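Do folded cloths protect a butcher-block table from cups?

Skekura
We have a wood top and people keep putting cups straight down on it. Someone at Golton told me to keep a folded cloth out and the rings will stop. I doubt it. The cloth sits in the middle and the cups go on the bare wood or up on the little shelf. Is there any point, or do I just oil the thing again?

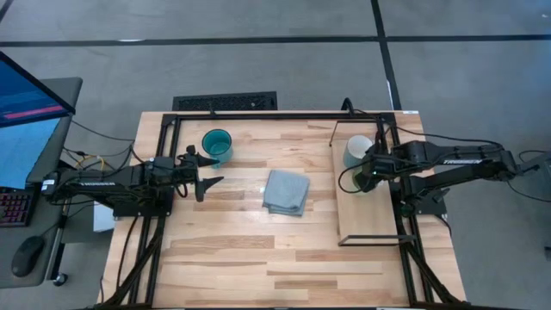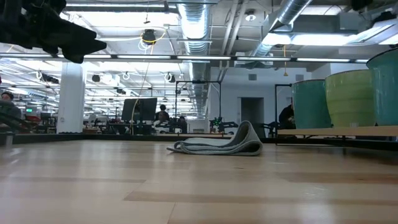 Arnaud
A cloth only helps if the cup is on it. Worse, a damp one left folded will mark the wood by itself. Hang it up at night. I'd sand lightly with 200 grit and oil, 2 thin coats, and I wouldn't believe any oil that claims to stop rings for good.

Bivport523
just use coasters - had mine for years, no rings. dont know about the sanding part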